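Chapter 6
Small Work Rooms: Walls, Tops and Where Things Go

Before you start

You should have done Chapter 5 (light and windows) and the measuring exercise at the end of it. If you skipped the exercise, go back. You'll need your own floor plan for most of what follows, drawn on squared paper, with the door swing marked. Students forget the door swing every year.

By the end of the chapter you should be able to

read a small room and say what it will be used for most
pick a wall color and a top that work together
work out how much shelf a person needs, and where
write a one-page room brief a builder can follow

Key words: reach, clear floor, top, upstand, dead corner, room brief

6.1 A sewing room in Ilten

Start with a case. Shagufta Janjua alters clothes for a living. Wedding stuff mostly, hems, zippers, school blazers in August when everybody wants them at once. Her room is at the back of the house, one window, one radiator in the wrong place. The long wall is 16 feet. Sounds generous. Then you take off the door, the radiator, and the bit behind the door where nothing can stand, and what is left is a lot less.

She had a table, a good one, and a tall bookcase full of fabric. The bookcase stood where the light came in. So she cut by lamplight in the middle of the day, for years, and never thought about it much. Her neighbor Tanveer Lashari, a joiner, came over to fix a drawer and asked why the dark thing was by the window. That was the whole design consultation.

They moved the bookcase. Table under the window. Thread went up on the wall, at arm height, and the fabric went low. Total cost $80, nearly all of it paint and brackets.

Keep this case in mind. We come back to it in 6.4 and again in the review questions.

6.2 Reach

Reach is how far you can get your hand without getting up or leaning so much that it hurts. Simple idea, badly ignored. Sit at your table, put your elbow at your side, sweep your forearm. That's near reach. Now straighten the arm. Far reach. Things you touch every few minutes belong in the first, things you touch every hour in the second. Everything else can go on a wall or in another room.

Walls count. A wall 15 inches from your elbow is better storage than a drawer behind you, even a nice drawer. But don't load it to the ceiling. Leave some blank. A wall with something on every inch of it makes a small room feel smaller, and you stop seeing what is there.

Try it now – mark near and far reach on your plan in two colors.

6.3 Tops

People pick a top by looks, then live with it by touch. Ask first what lands on it. Scissors? Hot pans? Ink? A patterned top hides crumbs and small scratches, fine in a kitchen, less fine if you drop pins for a living. Plain pale tops show everything. Some jobs want that.

Color next. Take your sample and hold it against the wall, not against the store's wall. Morning and again at night. Gray goes blue next to some paints and brown next to others, and you wont know from the chip card. The Uken color sheets in the back of this book will help a bit, but only a bit. Pale lavender is an easy partner for a gray top. Mustard is a harder one, though it has been done well.
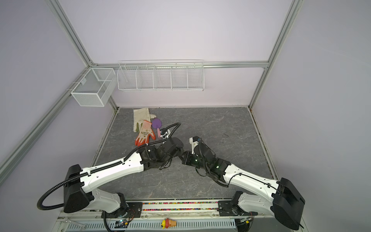 Fig. 6.1 Pale lavender walls, white wire baskets, gray marble-patterned top.
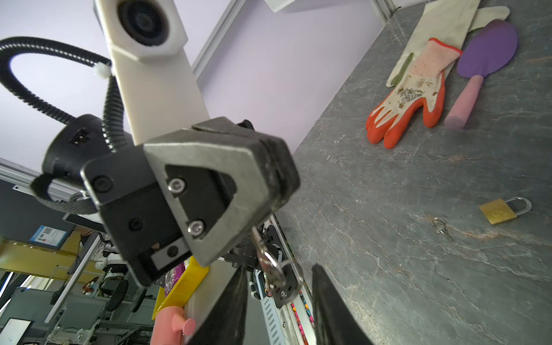 Cost comes last but it does come. The Prirnent price list, reprinted on the inside cover, gives $640 for a full-depth top cut to size and delivered. Offcuts are cheaper. Ask for offcuts. A room this small rarely needs a full length, and a joint at a corner is hidden under a lamp or a jar sooner or later.

Ó Briain, in the short reader that goes with this course, argues for buying the top first and painting the room to suit. We teach it the other way around, walls then top, mainly becuase paint samples are easy to carry. Either order works. Picking both on the same afternoon in the same store – that is where the trouble starts.

Class task: bring in one sample of a top and three paint chips. Swap with a partner. Write down which pair you'd live with and give one reason, two lines at most.

6.4 Dead corners

Back to Ilten. The radiator.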